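Plurkeo simulation and planning strand
Progress report to Politis, fourth period
Prepared by Nazma Majumder, with corrections from Kayode Akande and one sulk from the planner
January 2024

Where we are

The short version is that the planner is finished, the perception module is nearly finished, and the two of them are barely on speaking terms. The long version takes up the rest of this report.

You will remember that the last report promised "a stable interface between perception and planning by the end of the period". We have an interface. Kayode wrote it in a fortnight and it has been stable in the sense that it hasn't changed. What passes through it is another matter. Perception reports where it thinks an object is and how sure it feels. Planning takes the position, throws away the doubt, and sets off with great confidence. We had all agreed in May that this would be wrong, and then we built it that way to get something running. It has now been put right on a branch, and the branch should be merged before you read this, though I have written that sentence in a report before.

Work package 1: simulated rooms

Leokadia Tokarz has rebuilt the room generator, which we call Clevby. The old version made tidy rooms with plenty of space between things, and every policy we trained in it came out with the manners of someone who has never lived in a shared house. The new one puts furniture, fittings and panels closer together and at less helpful angles. It can produce 2000 room layouts overnight on our own machines, so we have stopped renting the large server. The saving is in the budget annex and I would like it noticed.

Rendering remains deliberately plain. We looked at buying a more realistic lighting package and decided against it for this phase. Leokadia's view is that the planner can't tell good lighting from bad and that perception should learn to cope with both. If the real-room trials go badly we will come back to this, possibly on our knees.

Work package 2: the wrist view

The planner now gets its picture of the world from a viewpoint fixed just behind the gripper, with the overhead view used only as a check. It makes life harder for perception, which loses the general layout as soon as the arm gets close to anything. It is also the arrangement Etidham will have on their hardware, so we had better get used to it.

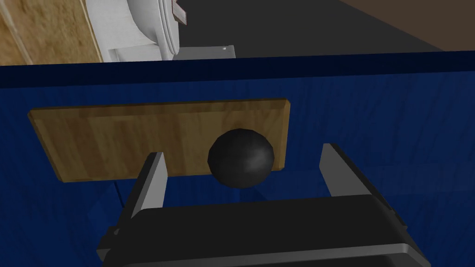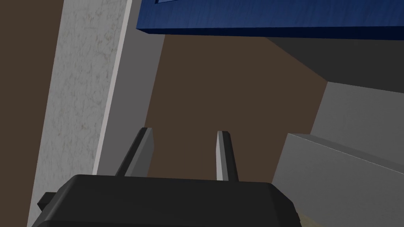 How does the planner decide it is safe to close the gripper?

It waits until the position estimate for the object has stayed within a set distance over several updates in a row, then checks that both fingers have a clear path to it. If either check fails, the arm holds still and asks perception for a fresh estimate. After three failed requests it backs off along the path it came in by and tries another approach.

The backing off was a late addition. Before we had it, the arm would hold still and ask for fresh estimates for as long as the simulator was left on, and Endang Tjoa came in one morning to find a log file that had filled the disk with the same polite question.

Round objects continue to cause the most trouble. The estimate of the centre is usually good, but the estimate of the radius drifts when a finger hides part of the outline, and the planner then picks a finger width for an object that doesn't exist. Endang has added a rule that the radius may not change once the fingers are on either side. It is a crude rule and I have been told not to call it elegant, so I won't.

Work package 3: tooling

The replay tool was meant to be a small job. It lets anyone on the team open a run, step through it and see what perception believed at each moment next to what the simulator knew to be true. It has become the thing we use most, and it has ended several arguments, mostly to my disadvantage.

We used it to go through 703 failed runs from the autumn set. The three largest causes were a late position estimate, a path that clipped a panel edge, and a goal placed where the arm could not reach it in the first place. The last of these is our own fault, and 40 of those runs should never have been started. Clevby now tests each goal for reach before it saves a layout. I apologise to the planner, which had been blamed for all of them in the previous report.

The panel edge problem is more interesting. Our collision shapes were slightly smaller than the drawn ones, owing to a rounding step that Kayode traced to a file last touched by me. The fix was one line. Finding it took rather longer, and I have bought the cakes.

Delays and changes

The handover to Etidham has slipped. Their controller expects joint speeds and ours sends joint positions, a difference both sides found in the same meeting with the same facial expression. Begoñe Prieto is writing the conversion layer and has asked for 36 hours of access to their test bench. They have agreed to this in principle. We are waiting for practice to catch up.

No change to the total budget is requested. We would like to move the unspent server money into Begoñe's time on the conversion layer, and a short form for this is attached. The form asks us to describe the "transformative effect" of the change. We have written that the arm will move.

Next period

- Merge the doubt-aware interface and rerun the autumn set with it
- Finish the conversion layer and try it on the Etidham bench, slowly
- Add partly hidden objects to the perception tests
- Replace the fixed-radius rule with something we can defend in public
- Write the user guide for the replay tool, which at present consists of asking Endang

One matter for you to decide: the agreement says our final demonstration should use "a typical domestic environment". We would be glad of a ruling on which rooms count. Leokadia has a generator that will make any of them, and would like to know before she does the kitchens.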